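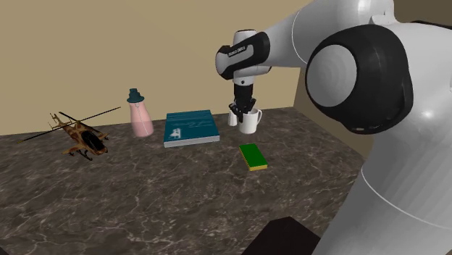
White mugs on a dark marble-patterned countertop.

News > Press Releases > 2021

Umer Opens Free Countertop Library in Pombridge

POMBRIDGE, September 9, 2021: Anyone who has ever picked a kitchen counter from a sample the size of a cracker knows how that can go. The color looked great in the store, and then it came home and turned green under the kitchen lights. Umer, the Pombridge countertop workshop, is opening a lending library to help with exactly that, and we couldn't be happier to finally share it.

The Umer Countertop Library has 188 large sample boards that anyone can borrow, free of charge, for up to two weeks. Each board is big enough to set a cutting board and a coffee maker on. Borrowers can take two boards at a time, and there is no need to be an Umer customer, to be planning a remodel this year, or even to own the kitchen in question. Renters are very welcome (so are people who just can't decide between gray and brown and would like to argue about it at home for a while).

The collection covers solid colors, speckled patterns, wood looks and a big group of marble patterns, from nearly white to very dark. The dark ones have been the surprise favorites. During a trial run that began in May, we lent boards to 51 households around Pombridge and asked them to live with the samples the way they'd live with a real counter. Many started out wanting something pale and plain, and a good number of them came back asking for the deep browns and grays with light veins running through.

Part of the reason seems to be everyday clutter. A counter in a catalog tends to have one bowl of lemons on it, and most of us don't live that way. Counters collect mail, water bottles, toys, phone chargers and whatever came out of somebody's backpack.

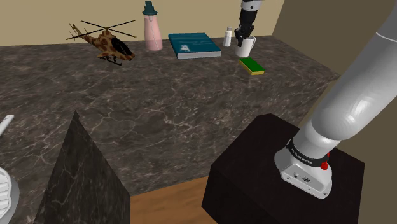 So we ask borrowers to skip the tidying. Put the board where the mess usually lands, leave your own things on it for a few days, and look at it in the morning, at dinnertime and late at night with only the stove light on. Wall color makes a big difference too. A beige wall can warm up a gray pattern quite a bit, while a green or brown wall may pull it in another direction altogether, and a big board shows that far better than a small chip held up in the air.

Every board comes with a printed card that lists the pattern name, the finish, how to clean it and what to keep away from it. The back of the card is blank, and we hope people will write on it! Trial households left notes about crumbs, fingerprints, glare from a south window and one very determined cat. Those notes stay with the board, so the next borrower gets to read them.

The library was put together with two neighbors we have wanted to work with for years. Bárány, the print shop on the same block, made the cards and the wall chart that shows all the patterns side by side. Hanetti built the storage racks, which hold the boards upright so they slide out easily without scraping one another. The racks sit low enough that most boards can be reached without a step stool, and the heavier boards are kept on the bottom row.

Umer has fitted 1178 kitchens since the workshop opened, and the question we hear most often is still "What will it look like at my house?" We have tried brochures, photos and tiny chips on key rings. Lending out a proper piece of the pattern works so much better, and it's a lot more fun.

Borrowing is simple. Stop by the workshop during open hours, choose your boards, and fill out a short form with a name and phone number. There is no deposit. If a board gets scratched or stained, please bring it back anyway and tell us what happened, as we would love to add that to the card.

Boards fit flat in the back of most cars. Anyone in Pombridge without a car can ask at the front desk about drop-off, and we'll do our best to add the stop to a delivery run.

About Umer
Umer makes and installs kitchen and bathroom countertops in Pombridge and nearby towns. The workshop and the Countertop Library share one entrance, and visitors are welcome at both.

Media contact: Umer Press Desk, Pombridge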